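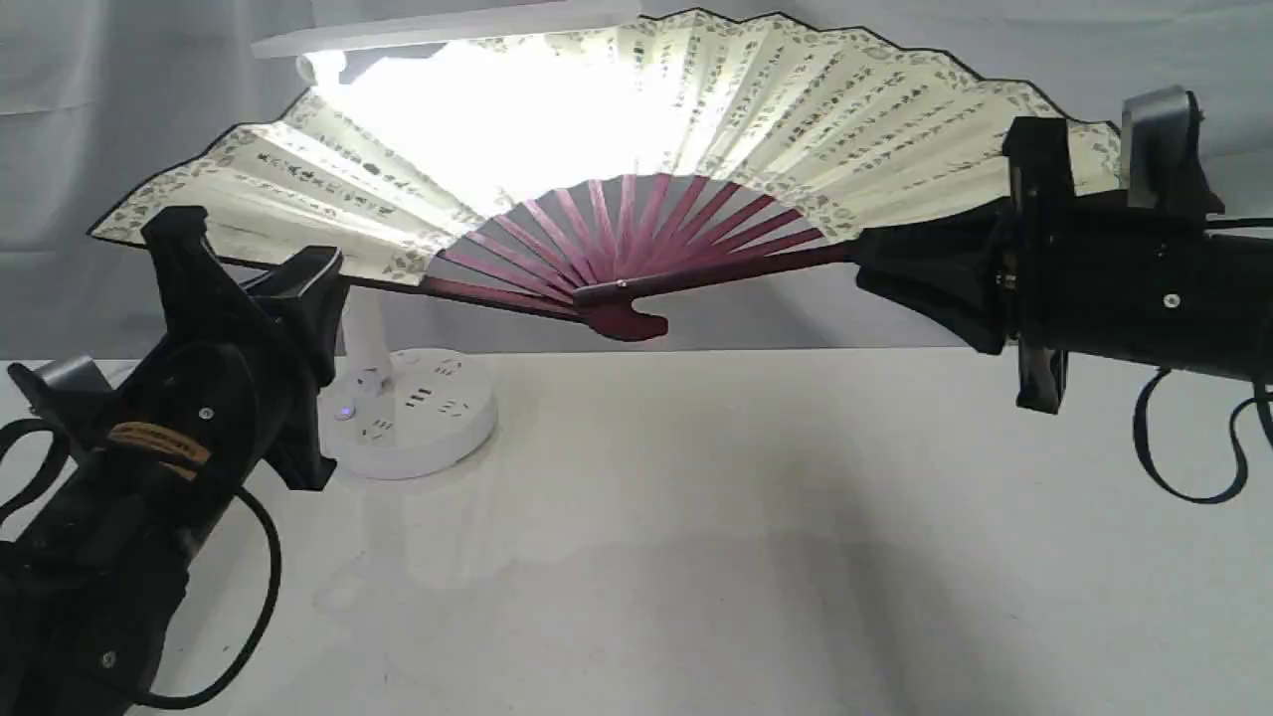 Came for the open day in May and stayed until closing, says one visitor's note in our book, and would the Sutow pair work on a bench as small as a kitchen table? Yes. They need a flat top and 2 power sockets.

## Sutow twin-arm bench set

Two black arms, one gripper each. Sold by Ludora as a pair, single arm on request. Demo bench is open mornings at the Nijs unit, ring first please.

What we show: handling of light folding goods. Paper fans mostly. Opening, holding, putting down again. Bring your own item if its small enough, we'll have a go. No promises.
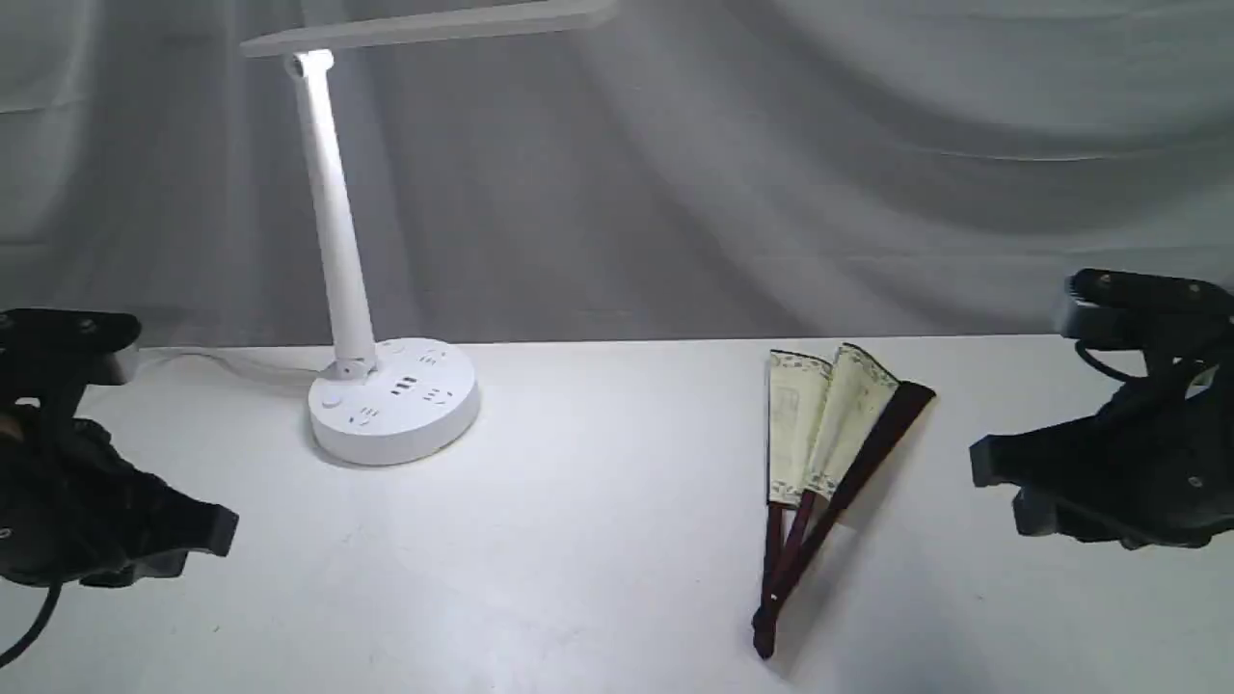
Demos last as long as you like but the bench is booked by the hour, so be on time. Tea is upstairs. Parking at the back, not in front of the bakery!!

**In the set**

- 2 arms with grippers
- wrist camera for close work
- cables, spare screws, table clamps
- Rulletti control software, 1 seat

**Not in the set:** table, lamp, backdrop.
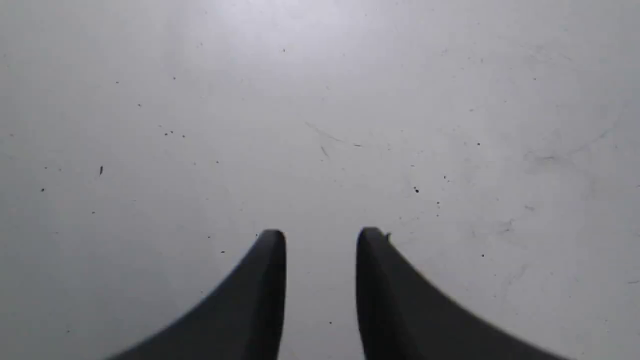
Fingers come off with a hex key, takes a minute or so once you've done it before. Spares sold in bags of 8. Wipe them with a dry cloth, no solvents. The wrist camera wants the same treatment, lens cloth only.

**Prices**

Pair: 3,000. Hire for a month: 1,000, taken off if you buy after. Delivery extra, ask. Schools pay the same as everbody, sorry.
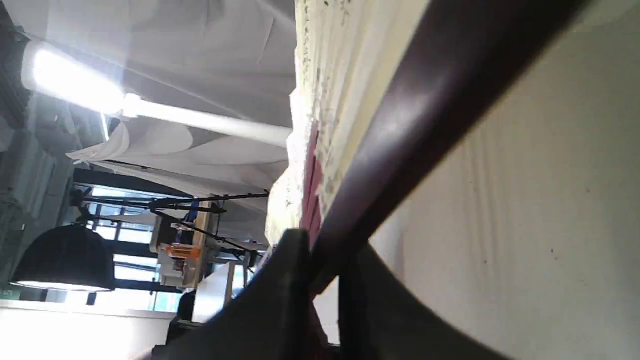 Rulletti runs on an ordinary laptop. Camera view comes up in its own window, you can drag it to a second screen and at the open day that's how we ran it. Recordings save to wherever you tell it, so check the disk before a long session.

Next open day dates not fixed yet. Doors at 10 when it happens. Hire sets are all out untill the autumn, waiting list at the desk.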